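Cikent Media Studies | Student Projects

Print this page | E-mail to a friend

From Sketch Comedy to the Sitcom: What We Learned from Dralline

When our group picked Dralline for the spring project, most of us only knew it as the half-hour comedy everybody's roommate was quoting in February. We had no idea its writers had started out making sketches for Trellby, a little web channel with 174 videos, and I'm afraid I lost a whole weekend to them (happily!).

We wanted to find out how much of the sketch style made it into the show, so we watched 5 episodes together, pausing a lot and arguing even more, and then went back through 85 of the old sketches with a shared notebook.
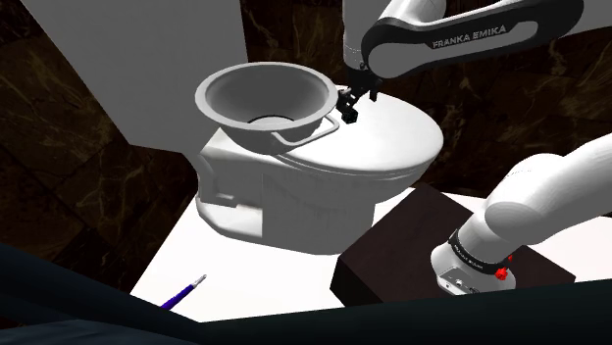
Robot arm and metal basin, computer rendering.

The biggest surprise for me was the endings. A Trellby sketch nearly always stops dead on its loudest joke, and the first episodes of Dralline do the same thing, which feels a bit odd when you've grown fond of the characters. By the fourth episode the writers let people sit in a kitchen and be sad for a minute, and our whole group went quiet.
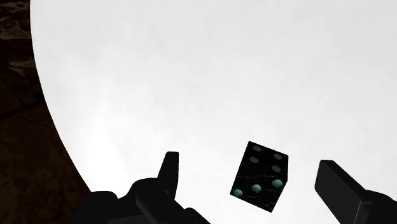 Altıntaş
Student writer, Cikent Media Studies

We also wrote a short scene of our own in each style. The sketch came together in an evening. The sitcom scene ran to 2,000 words before anyone said anything funny, and we had to cut it nearly to the bone. If we did this again, I'd start with the writing and leave the notebook for later.

14 shares | 3 comments

Related projects
Why Theme Songs Got Shorter
Rappers Who Act: A Viewing Diary
The Laugh Track, Then and Now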